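Let the Home Team Play for the Tie

Ondmont's last home game ended the way a lot of high school and small college games end now. The team scored with under a minute left to pull within one, the coach held up two fingers, and the offense stayed on the field. The pass fell short at the goal line. The people around me in the stands said it was the right call, and the radio crew said so on the drive home. I think it was the wrong call, and I think coaches at this level have been making it too easily.

I should say where I stand on going for two in general. I'm in favor of it. If you are down 14 late and score, going for two on the first touchdown makes sense, and I have no trouble with teams that do it. I like fourth-down tries near midfield too. My complaint is with one situation: a home team, healthier and deeper than its opponent, down by one in the final minute, deciding to put the entire game on a single snap from the three.

The usual argument starts from the pro game. Professional teams convert close to half the time, overtime is close to a coin flip, so the two choices come out about even and the bolder one gets credit for being bold. The trouble is that Ondmont is not a professional team. It has one play it trusts from the three-yard line, a sprint to the right with the tight end dragging behind the linebackers, and it has run that play in every short-yardage spot since September of last season. Tsang's defense had it covered before the ball was snapped. The corner never even looked at the outside receiver.

Overtime was a different matter. Tsang dressed fewer players and had several of them going both ways. Their two best linemen had been on the field for most of the second half. Ondmont had been rotating its front all night and was getting stronger as the game went on. The last two drives covered 100 yards between them, nearly all of it on the ground, and the Tsang line was giving up four and five yards before anybody made contact. In overtime each side gets the ball close to the goal and has to defend a short field. I can't think of a setup that would have suited Ondmont better.

There is also the kicker. People talk about high school and small college kickers as if the extra point were a wild gamble, and for some teams it is. Wai-kit Lau had made 11 in a row. Anyone who gives that number its due has to admit that the kick was very likely good and the game was very likely tied.

I've heard the other side of this, and some of it is fair. A coach who has watched his defense all night may know something I don't. Maybe the secondary was worn out. Maybe he didn't like the matchup with the Osa transfer, who had already caught two touchdowns and would have been the first look on every overtime snap. Those are football reasons, and if that was the thinking, I'd like to hear it. What he said afterward was that he "wanted to go win it." Every coach wants to go win it. Kicking is also a way of trying to win it, with a few more plays attached.

Some of this comes down to how we talk about the decision. When a team goes for two and makes it, the coach is praised for his nerve all week. When it fails, he is praised for having tried. When a team kicks and loses in overtime, he gets called timid. With that kind of scorekeeping, a coach takes no real risk to his name by going for two, and I suspect that pulls on people more than they'd like to admit. It would pull on me.

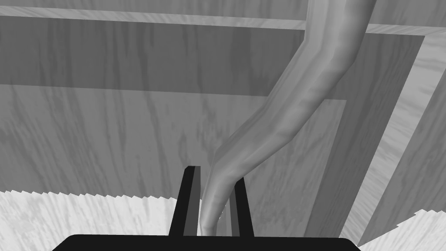
Liv Dalen wrote back after reading a draft of this that I was judging the call by one missed pass, and that if the tight end had been open I would be writing about something else this month. She also thinks I'm too sure about the tired linemen, who in her view looked fine on the last series.

She may be right about the linemen. On the first point I don't agree. I said "kick it" out loud when the fingers went up, and my brother will confirm it, though he wanted to go for two himself. A made pass would have sent me home happy with the result and still doubtful about the choice. Zetik did the same thing in May in its spring game and converted, and I didn't like it then either, for what a spring game is worth.

What I'd ask of the Ondmont staff is fairly small. Put in a second play from the three and practice it until the players believe in it. Decide before kickoff what sort of opponent you'd want to take to overtime, and write it on the card next to the timeouts. If the card says go, then go, and I'll keep my opinion to myself for a week. Against a short bench at home, with a kicker who hasn't missed, I think the card should say kick.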